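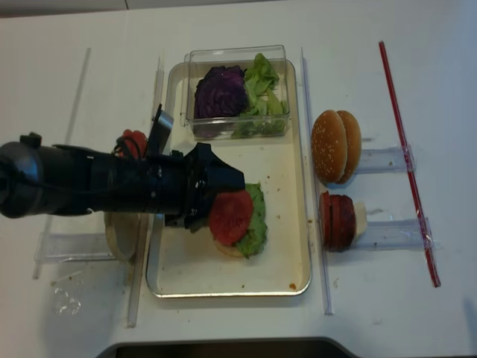

One reader of our draft objected that taste panels always drift toward the sauce, and that we'd be better off asking people about the bite instead. Fair enough! So in this section I stick to texture, and mostly to what a leaf of lettuce does between bun and tomato.

6 min read

4.2 Layer order and perceived crunch

We collected 2788 score sheets at the Pivska and Coltemton lunch counters, every Tuesday for 9 weeks. I'll admit I expected the bun to run the show (I'm a bread person). But tomato placed right on the bottom bun scored worst for sogginess at both sites, and over 80 percent of the low marks came from those burgers. Putting a leaf in between, as in Figure 3, brought the scores back up, and red cabbage did nearly as well with the Coltemton crowd.

Figure 3. Lettuce-first build: bottom bun, leaf, tomato slice.

Hinds buns held up a bit longer than Ditance ones, though I wouldn't lean on that too hard, as the Ditance batch was sliced thinner. We come back to slice thickness in 4.3.

14 shares · 3 comments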